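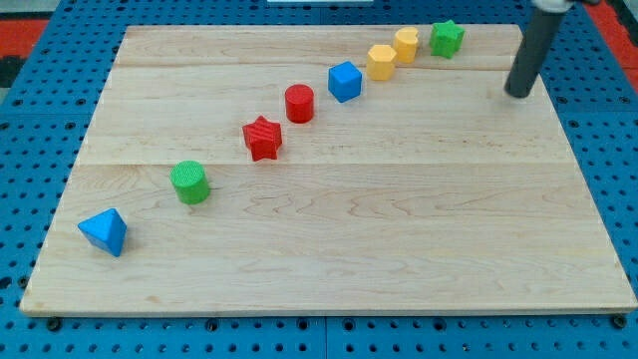
Coloured shape blocks on a pale wooden board.

Catalogue > Boards and Tops > Jointed Boards > Stivness 2160

Print this page | E-mail this page to a colleague

Stivness 2160 Jointed Board
Supplied by Bemo, Purnham

Every maker of solid wood boards will tell you theirs stays flat. We have sold boards for long enough to have heard it from all of them, and we have had boards back from most of them too. So please read what follows before you order, particularly if you are replacing a plastic-faced top and expect the new one to behave the same way.

The 2160 is a glued-up board made from maple planks, sanded on both faces and finished with oil. It takes the place of the 2141, which had a lacquered face. Stivness call the oil finish an improvement. We would call it a swap. Lacquer kept spills out better until somebody scratched it, and then the whole face had to come off to put it right. With oil you can sand a mark and wipe on a fresh coat, but you do have to do it, and most people don't.

About flatness

The leaflet says "remains flat for life". Whose life is not stated. Wood takes up damp and gives it off again, and a wide board moves across the grain when it does. Leave one leaning against a radiator and it will cup. Leave one face down on a cold floor over winter and it will probably cup the other way. We kept a 2160 in our own stockroom from November through to spring, lying on battens with air on both sides, and could slip a piece of card under one corner at the end of it. That is good going for solid wood. It is still not flat for life.

If you need a dead flat surface for measuring from, buy something else. We stock the Kamata stone plates, which cost more and are a nuisance to lift.

About the joints

You will be able to see them. Buyers send boards back every year saying they have split, and nearly always what they have found is a glue line where the colour of one plank meets another. Run a fingernail over it. If the nail doesn't catch, it is a joint. If it does catch, ring us and we will change the board.

The "hand-matched grain" in the leaflet should be taken with a pinch of salt. Some boards match nicely. Others look as though the planks had never met.

Details

Material: maple, glued
Finish: oil, both faces
Thickness: 36 mm
Edges: square, lightly eased
Guarantee: joints only, against opening up in normal indoor use

Care

Wipe with a damp cloth and dry straight away. Don't soak it. Don't stand it in a sink. Oil twice a year, both faces, even the one you never look at. Any plain wood oil will do. Stivness sell their own in a small tin at a large price, and we have not been able to tell the difference. We keep a few tins for those who want them.

Ordering

Boards are made up in batches and there can be a wait. Orders of more than 50 go direct from the Stivness works and we can't check those for you. Single boards are looked over at our counter in Purnham before they leave. Fixings are not included, and the holes are not drilled. Unused boards may be returned in their wrapping. Once oiled again or cut, they are yours.

Page last changed Wednesday, August 25, 2021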